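Week 3: Faults You Can't Hear
Notes to go with the lecture. Bring these to the lab, as there are no spares.

Last week we dealt with faults that announce themselves: the stalled motor, the e-stop, the smell. This week is about the other kind, where the equipment behaves beautifully and the data is rubbish. I'm fond of these faults because I've caused most of them.

The Tamau session

Mwajuma Minja and I were collecting demonstrations for a grasping policy, two hand-held grippers, one task: pick an item off the board, put it in the wire basket. The target was 500 episodes. We got there in January, had a nice lunch, and handed the lot over for training.

The trained policy went to the can, closed 23 mm to one side of it, lifted a fistful of air with great confidence and delivered the air to the basket. It did this every time. A policy that misses at random has probably learned badly. A policy that misses by the same amount in the same direction has learned very well from somebody who was wrong, and that somebody was us.

What had happened: one printed finger on the left gripper had worked loose at its mounting screw and was sitting a few degrees off. The person holding the gripper doesn't notice. You feel the can slip a little, you shift your wrist, the can comes up, and you think no more about it. Your wrist has just quietly corrected a hardware fault and recorded the correction as skill. The robot arm had straight fingers and copied the correction anyway.

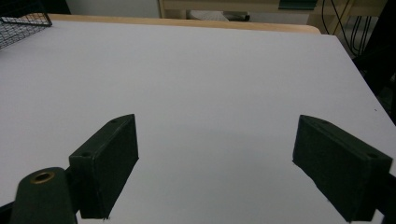
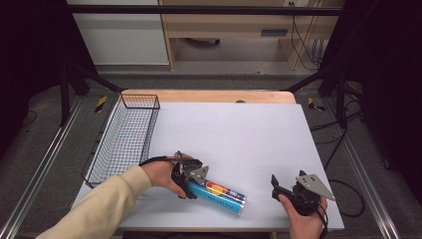
Fig. 3.1. Tabletop pick-and-place with hand-held grippers. First picture: open fingers over the board. Second picture: can gripped on the left, right gripper open.

How we found it

Slowly. We blamed, in this order, the calibration, the lighting, the new version of the Puveck logger, and each other. Nermin Kılıçarslan came in to borrow a hex key, wiggled the finger and asked whether it was meant to do that. It was not meant to do that. The hex key did not leave the room for the rest of the afternoon.

Going back through the recordings, the drift began at episode 30. Everything after it was suspect, and we threw it out. You may work out for yourselves how many that left, and how the lunch looked in hindsight.

Points to take down

Human operators compensate. Success during collection tells you the operator coped, and very little about the tool.

A constant error deserves a spanner before it deserves a retrain.

"Success rate" was the only thing we logged. We should also have logged finger alignment at the start and end of every block. Now we do, on the Clendwood sheet (pinned by the door, pen on a string, please leave the string).

Threadlocker and printed plastic don't always get along. Read the label before you dissolve a bracket. More on this in Week 5.

Before the lab

Read the Değirmenci handout on tolerance stacks, at least as far as the worked problem. Then write half a page on one fault in your own project that an operator could hide without knowing it. If you can't think of one, swap projects with the person beside you and try theirs. People are much better at this when it's somebody else's gripper.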